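Home | Stories | Archive | About | Submit

The Strip

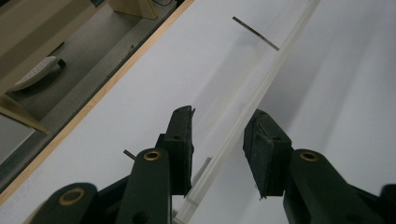 The man from Skurkeo said it would be done by lunch. I had heard that in April, from the same man, when the job was folding towels.

"Any chore," he said. "House or shop floor."

"Pick up the strip," I said. "Put it in the tray."

My mother worked 9 years at the Wumley plant in Skelitz, sorting plastic trim. She could do 239 strips before her first coffee and complain about the foreman the whole way through. I told him this. He wrote down the number and left out the foreman.

The fingers came down and closed. They had hold of air. He typed something. They came down again and pushed the strip an inch toward me, like a kid with a plate of peas.

"It's learning," he said.

"What's it learning?"

He said it needed 1,000 tries, and then it would know strips. I asked if it would know a bent strip. He said that would be another 1,000.

On the third try it got one end off the table. The man from Skurkeo stood up. The strip swung, slid through, and lay down again where it had been all morning.

"You saw that," he said. "It lifted."

I had seen it. I would have to write something for Qudah, who were paying for the whole thing, and they liked a yes or a no. I wrote "3 tries," crossed it out, and went to find the broom. The shop floor wasn't going to sweep itself, whatever they'd told Qudah.

When I got back he was still typing.

Contact the editors | © 26/07/2026 | Back to top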